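Anyone run a midweek kids' program on a school night?

orinechoirmom
Our church in Orine is starting a Wednesday-style evening for kids in October and I am SO excited. We've had Sunday school forever, but never anything in the middle of the week. The plan is dinner, then songs, a Bible story and games, done by 7. Ages kindergarten through 5th. What worked at your church? What flopped? Tell me everything!

hodex_dad
Dinner is what makes it. We were getting maybe a dozen families until we started feeding the parents too, and then it took off. Spaghetti, tacos, breakfast for supper - keep it simple and the kids will eat it.

ysk_youth
Yogesh Kanaujia here, I help with the kids at Nautiyal Chapel. Love this! I'd push back a little on the 7 p.m. ending though. If dinner is first, you'll get 20 rushed minutes for the story. We went to 7:30 and the whole evening relaxed.

bluehymnal
Respectfully, no. My second grader is a puddle by 7:30 on a school night. Cut the games before you cut bedtime.

ysk_youth
Ha, fair. But the games are why my third graders bring their friends! We had a boy come for dodgeball and he knew all of Psalm 100 by Christmas.

orinechoirmom
OK so what about music? I have a piano, a box of shakers and a LOT of enthusiasm.

savita_s
That's plenty! We teach one song a month with motions and then the kids sing it in the main service. The grandparents fill two pews. One thing I'd skip is a points chart for memory verses. We tried it and the same kids won every week, and my shy ones stopped trying.

hodex_dad
I like a chart, to be fair. Ours counts for the whole group, and when they hit 101 verses we had a pancake party. No individual names on it.

savita_s
Oh, a group chart I could get behind. Stealing that! Here's a table from our place, by the way.

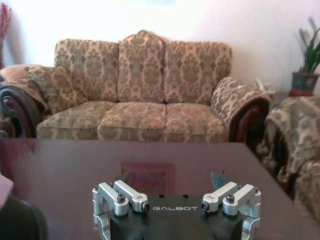

Dark reddish-brown tabletop, nice and glossy - savita_s

bluehymnal
Pretty color. Put a vinyl cloth over anything that shiny before glue night, please learn from me.

orinechoirmom
Noted!! Last question, what did you all spend to get going? I have to ask for a number at the next meeting.

ysk_youth
We asked for about 900 for the first year, mostly food and craft supplies. Foltell, the church across the road from us, does it for a lot less with potluck dinners, so it depends how many cooks you have.

orinechoirmom
We have so many cooks. I'm going with potluck, group chart, one song a month, and we'll try 7 and see who's melting. Will report back in November!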